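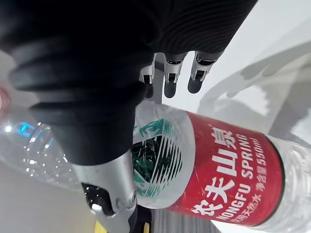
Fig. 1: Grasp on a 550 ml water bottle, wrist camera view.

Safe handling rules for a dexterous hand: project report by Naima Badawi

I should say at the start that I wanted to do the fun half of this project. Nele Seidel got the grasp planning and I got the rules, and for the first fortnight I was a bit sulky about it. Then I read the gripper chapter of our lab handbook properly and found that it was written for a two-jaw gripper the lab no longer owns! So my job became working out which rules still made sense for a hand with fingers and a thumb, and writing new ones where they didn't.

My supervisor, Doaa Tawfik, told me to begin with the risk assessment and leave the wording till last. Good advice, which I ignored. My first draft had 4 pages of rules and not one of them said what a person standing near the arm was supposed to do. I also had a lovely long section on bottles (full ones, half-full ones, caps on, caps off) that I've since cut down to a paragraph. The short version is that caps stay on, and we write down the fill level before a run so that somebody else could repeat it.

The other thing I got stuck on was force limits. The old chapter gave one number for everything, and one number is no use when a thumb is pressing from one side and the fingers are coming down from the other. Urho Saarela helped me split it up by object type — rigid, squashy and bags — and we went through the log from January, all 417 grasps of it, to see where the existing limit had been hit. That took almost 2 days and a lot of biscuits.

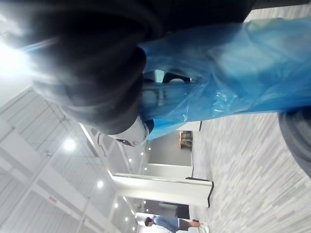
Page last changed: 05/09/2021

Bags got a section to themselves. Thin plastic folds over the fingertips and hides whatever is inside, so the person running the test can't judge the grip from the wrist view alone. My rule is that a bag is never lifted on the camera picture only: you need a second view, or a person with a clear line of sight and a hand on the stop button.

The section I argued about most was where people may stand. Nawal Chraibi wanted tape on the floor and nothing else. I wanted a spoken check before each lift as well, because the room is open and it's easy to forget how far away someone is when you're staring at a screen. We agreed on both. The operator says "lifting", waits for an answer, and then goes. It feels silly for the first few runs and then you stop noticing.

What I haven't finished is the part on carrying things over a walkway. The draft says no loads above 500 grams, but I picked that limit to be cautious and I'd like to test it before it goes into the handbook. Doaa has the current draft, and Nele is going to try following it next without any help from me.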